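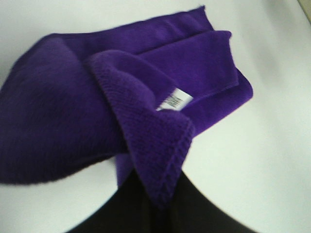
Diary / Household

October 2021

Cloths today. I have been putting it off since July, when we moved into the flat on Erkden and I tipped the whole cleaning box into the bottom drawer and shut it. It has not shut properly since.

I took everything out and put it on the white top to go through it. The purple microfiber was the one I started with. I always forget how bright it is until it is out of the drawer. It was all bunched up and I left it that way for a while and made coffee. The pile on it is soft, almost like velvet, and the edge has that ribbed stitching that looks like a tiny braid. The stitching is what makes me like it more than the others. The cheap ones have an edge that is just cut and overlocked, and they go wavy.

There is a care label on it, a little white one down in the fold. I have a habit of cutting labels off and then having no idea what to do with the thing afterward. I left this one on.

I looked up microfiber washing again because I can never keep it in my head. No fabric softener, and wash it apart from the cotton towels so it does not pick up lint. I knew the softener part. The lint part I have been ignoring, and it explains the state of the two gray ones, which had so much towel fluff on them that they left more on the mirror than they took off. I picked at them for a few minutes and gave up. They are for the bike now.

The rest of the drawer was what I expected. Old T-shirt pieces, a stiff sponge, one chamois from when we had the car, gone hard as a board. A packet of Plumar dusting sheets, opened, with the top not closed. Three odd socks I had saved for blinds, and we do not have blinds here. The socks went out. So did the sponge and the chamois. I kept the T-shirt pieces because the oven is going to need doing before winter and I would like to throw away whatever I use on it.

Then I did it in piles. Glass and mirrors in one, kitchen in another, floor in the third. Bathroom should have been a fourth but I ran out of room and it went in with floor, which I may regret. Purple is for polishing only. I have told myself this before. Last winter I used a good cloth on a pan of milk that boiled over and it smelled for a week, even after the wash, so I am writing it down.

Folding is not my strong point. I fold in half and in half again and the corners never meet. I tried rolling them, the way they had them stacked in the Sârbu shop window, and rolled they stand up in the drawer and I can see all of them at once. It takes longer, but the drawer closes.

Lunch was late, soup from the freezer. I had written nothing on the lid and it was lentil. Fine, but I had been hoping for the tomato.

In the afternoon I ran the machine with only cloths in it. It seemed a waste for such a small load and I nearly put the pillowcases in. Did not. Short program, low heat, and then over the rack in the bedroom with the window open. The dryer in the basement costs 4 for a cycle now and it runs too hot anyway.

I want two more like the purple one, in a different color, one for the kitchen taps and one for the hall mirror. Irnen had a pack of 3 but the edges looked thin in the picture online. With the other things on the list it would have come to 73, and I closed the page - I can wait until I am in town and feel them.

Still to do: the shelf under the sink, the bag of bags, and the bulb in the hall. Also find out where the lid of the floor bucket went. It was here in July, I am sure, because I carried the keys in it up the stairs.

Rain from four o'clock on. Shut the bedroom window and moved the rack over to the radiator side. Read a bit, then bed.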